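スタミエ通信　二月のおたより　飲みものの棚から

寒い日が続きますが、みなさまお変わりなくお過ごしでしょうか。朝、店の鍵を開ける手がかじかんで、なかなか鍵穴に入らないという毎日です。それでも日が落ちるのは少しずつ遅くなってきて、夕方五時にまだ空が明るいと、それだけで得をしたような気分になります。

さて今月は、冬の冷たい飲みもののお話をさせてください。こんな時期に冷たいものなんて、と思われるかもしれませんね。私も以前はそう思っていて、十二月に入るとお茶とスープのことばかり考えていたのですが、ある年の暮れ、暖房のきいた部屋で鍋を囲んだあとに飲んだ炭酸水があんまりおいしくて、それからすっかり考えが変わってしまいました。暖かい部屋で体の芯まで温まって、そこへきゅっと冷えた一杯。夏とはまた別の、しみじみとしたおいしさがあるんです。

当店Stumierでも、この冬は思いきって冷たい飲みものの品ぞろえを増やしてみました。いまお出ししているのは全部で41種類です。なかでもよく手に取っていただいているのが、Floltarさんのりんごサイダーです。甘さがひかえめで、皮のほうの渋みがほんの少し残っていて、チーズにも焼き魚にも合います（焼き魚は半信半疑だったのですが、塩さばと合わせてみたらお箸が止まらなくなりました）。お酒の入っていない瓶なので、車でお越しの方にもおすすめできるのがうれしいところです。

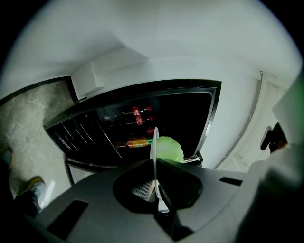 冷やし加減についても、よくご質問をいただきます。冷たければ冷たいほどよいかというと、これがなかなか難しくて、果汁の入ったものはあまりきんきんに冷やすと香りがすっかり引っこんでしまいます。私は飲む少し前に冷蔵庫から出して、お皿を並べたりお鍋の火を見たりしているあいだ、食卓に置いておくことにしています。最初の一口と最後の一口で味が違ってくるのも、ゆっくり飲む楽しみのひとつではないでしょうか。反対に、しょうがの入ったものや甘みの強いものは、しっかり冷やしたほうがすっきりといただけます。

グラスも、できれば飲みものに合わせて替えてみてください。といっても立派なものでなくてかまいません。わが家では、りんごのサイダーは口のすぼまった小さめのグラス、炭酸水は背の高いコップと決めていて、家族には面倒がられていますが、香りの立ち方がずいぶん違うんですよ！

それから、Bredexさんのゆずソーダが今月から入荷しました。一本900円と、ふだん飲みには少々お高いのですが、搾ったゆずの苦みまでちゃんと生きていて、湯上がりに半分、翌日のお昼に残りの半分、というふうに大事に飲みたくなる味です。翌日は炭酸がいくらか抜けてしまいますけれど、そこに蜂蜜をひとさじ落として、お湯で割ってしまうのもまたよいものです。冷たい飲みものの話をしていたはずが、結局温めてしまいましたね。

お茶のほうがお好みという方には、Sutherland農園の水出し用ほうじ茶をどうぞ。寝る前にポットに茶葉と水を入れて冷蔵庫へ、翌朝にはもう飲みごろになっています。水出しは角のないまろやかな味になりますので、ほうじ茶の焦げた感じが苦手という方も一度お試しになってみてください。甘いものがたくさん集まるこの季節、チョコレートのお供にもぴったりです。

なお、二月中は飲みものを9本以上お買い上げの方に、持ち帰り用の布袋を差し上げています。銘柄の組み合わせはご自由に、常温のものも冷えたものもお選びいただけます。袋の色は紺と生成りの二色で、なくなり次第おしまいになりますので、お好みの色がある方はどうぞお早めに。重たくなりますから、雪や凍結のある日はくれぐれも足もとにお気をつけください。

来月は、そろそろ出はじめるいちごのシロップのことを書くつもりでおります。作り方のご質問など、お会計のときにでも気軽にお声がけくださいね。

Stumier　店主より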